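Neighborhood News, June

Clearing out the table before the summer swap

Dear neighbors,

The summer swap at Stutero hall is coming again, and many of you have asked me what to bring and how to prepare. I have done this for some years now, first as a visitor and later as the person who puts the notices on the door, so I will try to write down what I have learned. Please forgive me if it is long.

First, the practical things. The doors open at 10 in the morning for people who bring items, and at noon for everyone else. You may enter from the Grikier Street side only, as the other door is being painted. Last year we received 755 items and 204 of them were still on the tables when we closed. Those went to the secondhand shop in Haddadin, which was kind enough to take all of them, but they have told us that this year they have no room for books and for glass jars. So please take home what you brought if it is one of these and it did not find a new owner.

Now about the preparing. I recommend to start with one table in your home. It can be the kitchen table, or a desk, or any flat place where small things like to collect. In my own home it is the table near the window. I take everything off it, I clean the top, and I put back only what we have used since winter. The other things go in a box. If I am not sure about something, I leave it in the box and close it. After two weeks I open it again, and most of the time I have forgotten what was inside.

With clothes it is more difficult for me. My mother kept every coat, and I have the same habit. What helped was to try each one on, with the buttons closed, in front of the mirror. A coat that does not close is not going to close next winter either. I gave away three coats last year and I saw one of them at the bus stop in November. It looked much better on the new person.

Toys should be complete if possible. Puzzles with missing pieces are a sad surprise for a child, so please count them, or write on the lid that you did not. Anything with a plug should have its plug and its cable, tied with a string. We will have one outlet by the stage where you can test it. Furniture is welcome if two people can carry it. Larger pieces can be put on the paper list next to the entrance, with your phone number and the size in inches.

There is also a small change with the tickets. Before, we used the colored paper tickets, one for each item. They were always lost. This year you will receive a stamp on a card, and the card is yours for the whole day. The cards were printed for us by Flivoteo, the copy shop by the post office, at a very good price.

Coffee and tea will be served from 11, and cake as long as there is cake. If you bake, please put a note with the ingredients, especially nuts. Cups we have enough, but teaspoons disappear every year, and I would be glad if some would return.

Dogs can wait in the yard, where there is shade and a bowl of water. If it rains we will put the bicycles under the roof and the dogs may come in to the hallway.

Questions can be left in the gray mailbox at the hall until the evening before. I read them all.
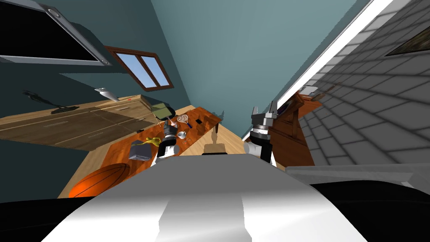

Ilse Vantorre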